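# Recording FAQ (Nivell desk tasks)

Read this before you ask in the channel. Most of it is in here. Will tidy up when I get a minute.

**How many episodes do we need?**

1000 total for the desk set. 311 in as of this morning. The other tasks come after, don't start them early.

**What counts as one episode?**

One attempt, start to finish. Arm at home, do the task, arm back home, stop recording. Two attempts in one file = we have to split it by hand, and Fotini will come find you.

**Do I check the wrist view first?**

Yes. Every time you sit down. Fingers at the bottom, close to center, curtain at the back. If the view looks different from the last session, stop and tell someone. Don't nudge the mount yourself.
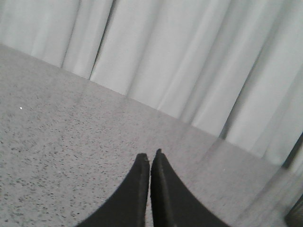 Then open and close the gripper twice from the teleop screen and watch the number go to zero both times. If it sticks at some other value, re-home and try again. Still stuck, log it and switch to the other station.

**Where does the pen holder go?**

Anywhere the arm can reach. Really. We had a whole batch with it in the same spot and the policy learned the spot. Move it between episodes, left, right, near, far. Toward the back edge is fine too, we're short on those.
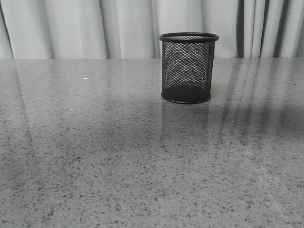
**Gilles Bailly**
Data collection lead, Nimatska

**Can I reset while it's recording?**

No. Hands out of view before you hit record, and they stay out till you hit stop. A hand in the fixed camera view means the episode gets tossed.

**Do failed grasps count?**

Keep them if you recover and finish. Mark "recovered" in the notes. If you drop the thing off the counter or give up, mark "fail" and keep going, dont delete it. Ivana uses the fails for the success classifier.

**How fast should I go?**

Normal speed. Not slow and careful, not showing off. Long pauses are the worst, the model copies those and just hovers. If you need to think, think before you press record.

**What about the scissors task?**

Pick up scissors, put them in the cup. Start with the cup upright and empty. Change where the scissors lie and which way the handles point, and leave some real distance between the two objects on plenty of the runs.
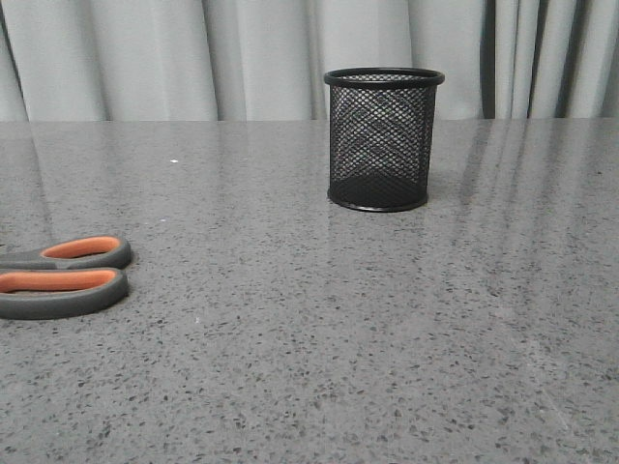

Grab by the handles only. If the grasp slips and you end up on the blades, let go, back off, try again in the same episode. Six tries max and then stop.

**Do I need to wipe the counter?**

Start of session, yes, dry cloth. A crumb or two in the middle of a run is fine, leave it.

**Can I move the curtain or the lights?**

Please don't. We'll do a seperate lighting batch in December. Until then same curtain, same lamps.

**How do I name the files?**

You don't. Mulell names them. Just pick the right task from the drop-down, that's the field people get wrong.

**Upload failed, now what?**

Leave the station on and hit retry. After two retries message Elsie Maihi with the station name. Don't copy files to a stick. Disk holds over 100 episodes so you can keep recording meanwhile.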